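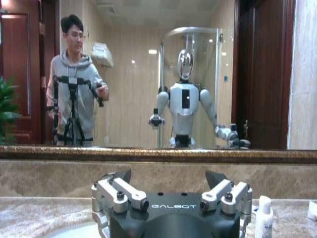

### 4.2 Replays and second-leg scheduling

Figure 3 plots the interval between a drawn cup tie and its replay for the 189 ties in the Drorkdale regional archive, beginning with the 1979 season. Ties settled on the first day are excluded, as are those in which one side withdrew before the replay was played. Kickoff times were taken from match programs where these survive and from the local press otherwise.

The interval is short in the early seasons and lengthens after floodlights were required at all grounds. El Sherbiny and Shawky report a similar shift for the Erraji league, though their sample combines replays with postponed first matches – the two are kept apart here. Where the sources disagreed on a date, the referee's report was preferred. In two cases no report could be found, and the date printed in the visiting club's program was used.

Home advantage was coded as in Section 3. A replay moved to a neutral ground was assigned to neither side. Visser and Nakajima code such matches by distance traveled, a method that needs complete travel records. For the Utier clubs these records are missing for six seasons, and the distance model was therefore fitted only to the remaining clubs.

The fitted curve in Figure 3 should be read with care at its right end, where replays were delayed by frozen fields and the interval reflects weather more than scheduling policy. Removing these ties leaves the slope unchanged in sign but widens the error band. Entries were last checked against the league's own ledger in September 2019. Corrections supplied by Abdel Hamid after that check are listed in Appendix B and do not enter the estimates.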